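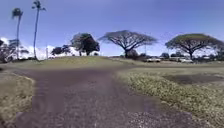
The paved path where it forks at the grassy rise, looking straight ahead.

From: Dulce Rosales
To: grenov-walkers list
Subject: Re: Friday route and the water question

Zdislava, thanks for writing this out. Answers are under each of your points. I trimmed the part about the membership forms, which I will send separately.

> I have the Friday group down for a 7:30 start from the Marquez lot.
> Last May we started at 8 and the slower walkers were still out
> at noon. Can we hold to 7:30 even if a few people are late?

Yes. I will be there at 7:15 with the sign-in sheet and we leave at 7:30. Anyone who comes later can follow the paved path and catch up at the first stop. They should text one of us before they set out, so the sheet is right. Please put your own name on the sheet too. Last time both leaders forgot and the count at the end was off by two.

> I am not sure which way you want to go at the fork. The left
> branch is shorter but I have not walked it this year.

Go straight for the long walk. The left branch goes around the bottom of the rise, and I would like to keep it for the people doing the short walk, who can turn off there with you. I walked both on my own earlier this week. The long one took me 103 minutes without stops, and I am not fast. With the group and two stops I would plan on two and a half hours.

The short walk took me 40 minutes. There is one bench on it, past the rise, and it gets shade only until midmorning. If someone on the short walk needs to sit down sooner, the better choice is to turn back to the lot.

> Water. I know we say this every year, but two people on the last
> long walk brought nothing at all. I gave one of them mine. Do we
> want a rule, or just a stronger reminder?

I think a rule. On the long walk everyone carries at least a liter, and if you don't have it at sign-in you do the short walk that day. I don't want to be searching bags, so I will simply ask each person and take their word for it. The fountain at the Marquez lot is working again but the flow is weak, and filling 19 bottles from it would take us past 8. Fill them at home.

On the subject of what to put in the bottle, plain water is enough for a walk of this length if you ate breakfast. Several people have asked me about salt tablets. I don't bring them. I bring crackers or a handful of salted peanuts and eat them at the second stop. If your doctor has told you to limit salt or fluids, follow what your doctor said over anything written on this list.

> Also, how do you decide when it is too hot to go? I would rather
> have a number than argue about it in the parking lot.

Agreed, and I have argued about it in the parking lot enough. My suggestion is this:

If the forecast high for the day is over 95, we do the short walk only.
If it is already 85 at sign-in, we cancel.
If there is a smoke notice, we cancel.

I check at 6 in the morning and post to the list by 6:15. If you see no message, the walk is on as planned. Please don't call the Grerus office, because they don't have the information and the calls come to a person who has other work to do.

People who are new to walking in dry heat often expect to feel sweaty before they feel unwell. It doesn't always go that way, as the sweat dries quickly and you may not notice how much you have lost. What I watch for in the group is someone who goes quiet, drops back, or starts tripping on level ground. Headache and feeling sick to the stomach are the other common ones. If you notice any of these in yourself, say so right away. We will stop and find shade, and one leader will stay with you. If someone is confused or can't keep water down, we call 911 and don't discuss it first.

> Last thing. Hats. I lent out both of my spares and only got
> one back.

The missing one is in my car, a tan one with a chin cord. Somebody left it at the Stoltolano breakfast. I will bring it Friday. I have 5 more spares from the lost property box and will bring those as well. Take one if you need it and put it back in the bag when we finish.

A few other items while I am writing.

Shoes. Ordinary walking shoes are fine for the short walk. On the long walk the last part is dirt with loose stones, and I would like people to wear something with a tread. Sandals collect dry grass seeds, the kind that work into your socks and then into your skin. Check dogs' feet for the same thing when you get back. Between the toes is where they usually hide.

Dogs. Still allowed, still on a leash, and the owner carries water for the dog in addition to their own. Put the back of your hand on the pavement before you start. If you can't hold it there, the dog should stay home.

Snakes. Someone asked if we see them. I have seen two in the years I have been leading. Stay on the path, look before you sit, and if you see one stop and let it move off.

Rides. I can take three people from the Grenov side, leaving at 6:50. Two of the seats are already spoken for. Write to me directly and not to the whole list, please.

Zdislava, if you are fine with the temperature numbers I will add them to the page with the walk schedule. If you think 85 at sign-in is too low, tell me what you would use. I picked it from what has been comfortable for me, and you have the slower group.

Dulce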